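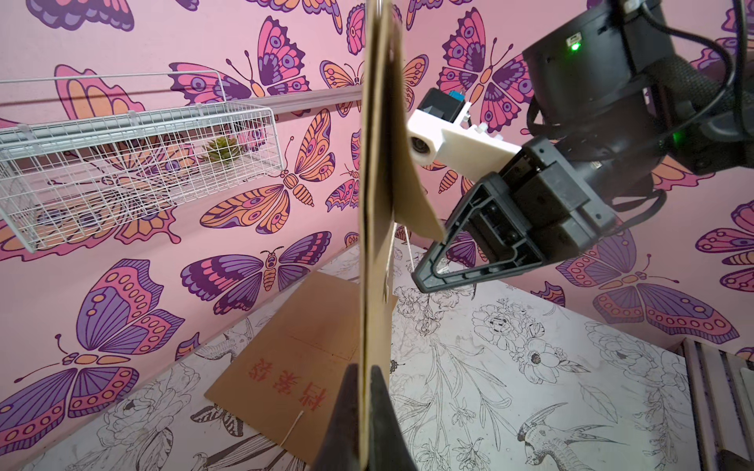
**How far has the folder work at Itholm got since February?**
Far enough to see the bottom of the second crate: 198 kraft folders checked, 54 still to do.

The checking is dull and goes well. Flaps get opened, strings get looked at, and anything torn joins the Bornus pile, now 35 strong and leaning.

Spending stands at 100 dollars, nearly all of it string. Rutherford quoted us for a finer grade, and we admired the quote and put it away.

Next month we start on labels, provided Vindham sends the ones we ordered.

Ewan Ogilvie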